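Annelore Lenz owns four tablecloths with flowers on them and wants a fifth. "I go by the cloth first," she told me when I came over in November to talk about small rooms and the stuff that fills them. "Pick a cloth you love and the mess on top of it already looks friendlier!"

She has been writing her home column, Gremum, for seven years, and in all that time she has lived in 575 square feet. The table is where she eats, sews, answers mail and, by four in the afternoon, drops everything she has carried in. She doesn't fight this. What she does is keep a box on it.

Any box will do, she says, as long as it's low enough to see into and cheerful enough to leave out. Bears and stars are fine. So is a torn corner -- she has kept hers through more than one move, and she talks about old cardboard the way other people talk about their first car.

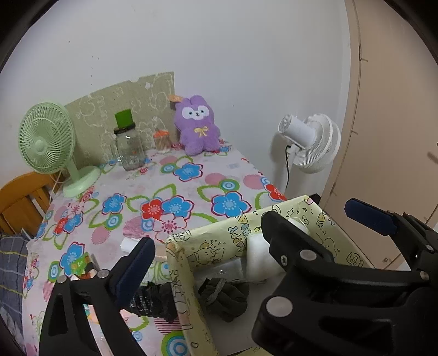
"Bottles, little pouches, a bag I folded up and forgot, it all goes in," she said. "Then once a day I tip it out and put six things away. Six! Anyone can do six." She got the number from her neighbor Xiaoqing Xu, whose own rule was ten until she had twins.

Cotton swabs are another matter. Those she likes in a clear container with a lid, out where she can reach them, and she feels the same way about glass jars. If she can see what's inside, she won't buy it twice.

I asked about plush toys, expecting a grown-up answer. "Oh, they stay," she said right away. "A purple bunny on a table makes me happy every single morning. Why would I put that in a closet?"

She is just as fond of fans, and will go on about them for as long as you let her (I let her). A desk fan should be a color you like, she thinks, mint green for instance, and the cord on a standing one should get a clip before summer comes around again.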